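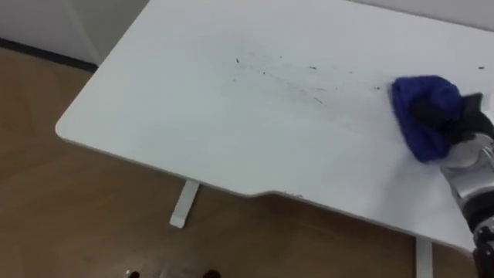 The white desk, from "Crumbs", a short story by Ilgın Kurtuluş

By the time the kettle had clicked off, Sreekumar had read the letter from Parkovine twice and was no nearer to knowing what to write back. They wanted an answer by the end of the week. They wanted it, the letter said, in his own words, and he had gone off his own words somewhere in the middle of July, when he had used up the last good ones on a speech for his daughter's wedding and come home with none to spare.

So he looked at the desk instead.

It was a good desk, and he would have told anyone so. He had paid more for it than he meant to, in a shop called Zumwood that smelled of glue and oranges, and he had chosen white although Cengiz, who came along to help with the lifting, told him that white was for people who didn't eat toast. It had a soft round corner that had never once bruised his hip (the old one had been a devil for that) and a shallow scoop in the front edge, where a person was supposed to sit and be wise. He had been sitting in the scoop for the best part of a year, and had mostly been comfortable.

And there was dirt on it. It wasn't a great deal of dirt, he had known worse, but it lay right out in the middle where the letter ought to go: small dark specks, and flecks you could take for pepper or pencil, and a grey smear that wandered off to the right as if it had somewhere to be. He leaned over it with his glasses pushed up. Toast, he thought. Then he thought of the charcoal sticks he had bought himself in the spring, meaning to draw the pear tree, and of how he had sharpened one with a kitchen knife and drawn half a branch. It could well be both. A man who has toast and charcoal on the same desk can't expect to know which is which for ever.

His wife had been a great one for cloths. She had kept them folded by colour in the drawer under the bread bin, and blue was for desks and windowsills, and heaven help you if you took a blue one to the hob. He had laughed at her for it for years, out loud and in front of guests, and now he kept the drawer exactly the same way and would not have let anyone touch it. Blue, then. He thought of how she used to do it, never flat like a duster, always bunched up into a fat soft ball with the folds tucked under, and pressing down hard, because she held that a crumb had to be persuaded.
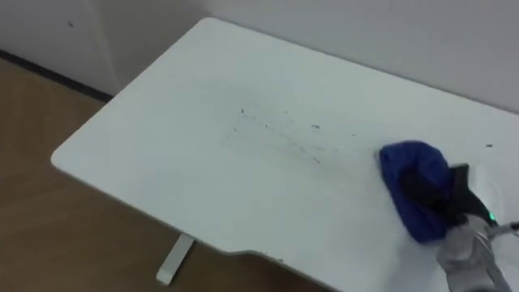

You always push it about first, Nevzat told him on the telephone that evening, when he had got round to confessing how he had spent the afternoon. You take a perfectly good heap of crumbs and you make a long grey streak out of it, and then you're cross with the streak. Start from the outside, man, and bring it all in to you.

Sreekumar said that this was easily said by somebody with a brown table.

But he tried it, after they had rung off. He stood at the side with the round corner and worked inwards, a little at a time, going after the odd ones that had strayed, and there was one stubborn speck away on its own that he became quite fond of and left until last. It took 14 minutes by the clock over the door. Outside someone was calling a dog in, and the pear tree had gone dark against the fence, and he noticed that he was humming.

Then he sat down in the scoop, moved the letter to where the crumbs had been, and wrote the date at the top of a clean sheet, Thursday, August 14, 2025, and under it, "Dear Mr Ertürk, I should like to come after all."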